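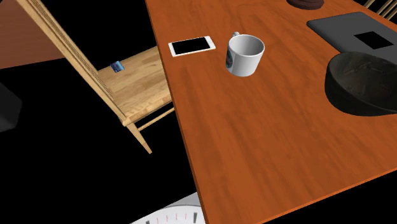

# Fix the fake kitchen first

I have spent most of July looking after a table that doesn't exist, and I've come away with an opinion, so I'm going to inflict it on you.

My opinion is that the simulated half of a robot cell deserves the same upkeep as the half you can bang your shin on. Same logbook, same morning check, same grumpy person responsible for it. In our shop at Fillumcombe that grumpy person is me, and until this spring I only did the hardware side. I greased the Medeck arm, I swapped the finger pads, I chased cable faults. The scene files lived on somebody's drive and got opened when a run looked weird. I don't think we were unusual in that, and I think it's a bad way to run a cell.

Our cell clears tables. Mugs, bowls, phones, the stuff people put down and walk away from. Every new behavior gets tried in the rendered room before it gets anywhere near the Medeck, and the vision side gets a big share of its practice there too. So look at what it's practicing on! I like the mug. I like the wood grain, too, which streaks and shines about the way a real tabletop does. But the laptop has a square black patch in the middle of its lid, and there's a big brown bowl overlapping that same laptop. Past the edge of the furniture there's a whole lot of plain black where a floor ought to be.

If I walked into the shop and found the real bench like that, with a square bite out of the laptop, I'd hang a tag on the cell and nobody would argue with me. On screen, people shrug. "It's just the render." I said it myself for a long time (I said it in writing, in a handover note, which I have since been shown).

## The patch that cost us a week

What changed my mind was a dumb fault. The arm kept hesitating over dark laptops. It would come in nicely, slow down, hang there, and back off. I did what a hardware person does and went after the hardware. I checked the pads. I checked the wrist camera mount, which had a screw I didn't love, so I replaced the screw and felt great for a morning. I recalibrated the Gondal gripper even though it had passed its last calibration. By then we'd lost 7 working days, and the arm was still dithering.

Then I sat down and went through the practice scenes, all 609 of them, over a couple of long afternoons with a bad chair and a lot of coffee. I flagged 226 that had something wrong I could spot by eye. Missing chunks of surface, mostly. Objects sharing space they had no business sharing. A few where a thing hung over nothing at all.

Now, I can't prove that the holes in the lids made the arm nervous about lids. We pulled the flagged scenes and we also changed two settings the same week, because we were behind and everybody was itching to change something, and that's my fault as much as anyone's. The hesitating got a lot better. You can draw your own line between those facts, and I've drawn mine in pencil.

Even if I'm wrong about the cause, though, I spent a week with a hex key in my hand before anyone thought to open the other half of the machine. That part I'm not wrong about.

## The case against me, which is pretty good

People I respect disagree with this, and they have a decent argument. The mess is useful, they say. A real home is full of odd shadows and half-hidden junk, and a robot that has only ever seen perfect rooms will fall apart in the first one that isn't. Why polish the practice room? Leave the weird stuff in.

I go along with about half of that. Give me a phone left near the edge of the table. Give me the blue card on the chair seat, I love the blue card, it's exactly the sort of thing a person leaves on a chair and then spends an evening hunting for. Worn bowls, glossy patches, a mug turned with its handle toward the phone so the approach gets awkward, yes please, more of all of it. Kitchens do that.

Kitchens don't drop a black square into the lid of a laptop. There's mess a home can make and there's mess only software can make, and when those two get lumped together as "variety" nobody has to clean anything up, which I suspect is part of the appeal.

The other argument is time, and I've got less of an answer there. Going through scenes by eye is boring. The next batch from our Zollville office could be up to 900 scenes, and I'm not going to sit through every one, I'd lose my mind somewhere around the third bowl. What I do now is a sample from each batch, plus anything that feeds a behavior that's acting up. Somebody will tell me a script can catch the holes. Great, send me the script! The one we tried missed holes in dark objects and got very excited about shadows.

## What the morning looks like now

The check takes me the length of one cup of coffee. I do the arm first, out of habit:

- Pads, fingers, anything loose at the wrist
- Cable run, especially where it bends by the base
- Home position, and a slow empty pass over the table

Then I sit down and do the screen side:

- Open the sample and look for gaps in surfaces, dark objects first
- Look at every place two things meet, and ask if they could really sit that way
- Turn the view around, low and high, because plenty of faults hide from one angle
- Log the scene number and what's wrong in plain words, same book as the arm

Same book is the bit I'd fight for. We used to keep two, and they never got read together. When the arm does something strange now, I flip back a page and see the pad change and the bad batch of scenes side by side in my own ugly handwriting. It's already saved me one pointless teardown.

I've also quit writing "render issue" in the log. It's like writing "noise" when a gearbox grinds. Where, on what, how big? "Square hole, middle of laptop lid" takes a few more seconds, and the people at Zollville can go straight to it and fix the thing without calling me.

They still call me, mind you. The last one was about whether a bowl may overlap a laptop if the bowl is supposed to be resting on it. I said sure, as long as it's resting on it and not in it, and we were on the phone for most of lunch.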